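Print this page
E-mail this page

Why Trails Have Signs

A trail in a park can split many times. Signs at each split tell you which way to go. Some signs are painted marks on trees, called blazes. A blaze turned sideways or doubled often means a bend is coming.

The Ivirlow Trail is 27 miles long and climbs 1,677 feet. Park workers walk it every December – before the snow gets deep – and fix the signs that have fallen. 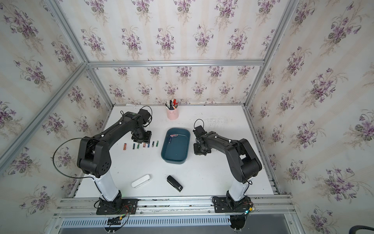

Hryhorii Holovko tells young hikers to stop at every split and find the next blaze before walking on. If you can't find one, he adds, go back to the last one you saw.

Stay with your group, and carry a paper map.

Print | E-mail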